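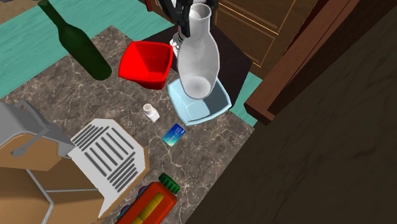

Can a household robot clear a kitchen counter without help yet?
In parts. Single picks of rigid objects are close to solved in simulation; full clearing, with mixed materials and no resets, still needs a person nearby.

Unit 7. Counter tasks

Terms used in this unit
Pick: the object leaves the surface and stays in the grip.
Place: the object is released upright within the target area.
Chore: a chain of picks and places with no reset between them.

Neck grasps
A narrow neck suits a two-finger gripper, as with the gray vase held against its neck. The cost is torque. The mass sits well below the contact, so a small tilt grows during the lift. Where a bowl stands close to the vase, plan the first part of the motion straight up.

Flat items
A card lying on stone gives the fingers no side to close on. Usual methods are sliding it to an edge or using suction — neither is in the Habte baseline.

Results from the Pollunine exercise
Rendered kitchen, 30 trials per task.
Vase, pick only: 24 successes.
Card, pick only: 2 successes.
Do not carry these rates over to a real kitchen. Contact and friction are simplified in the renderer.

For the lab session
Read the Flidisska notes on grasp height. Bring one failed trial and mark the step at which it failed.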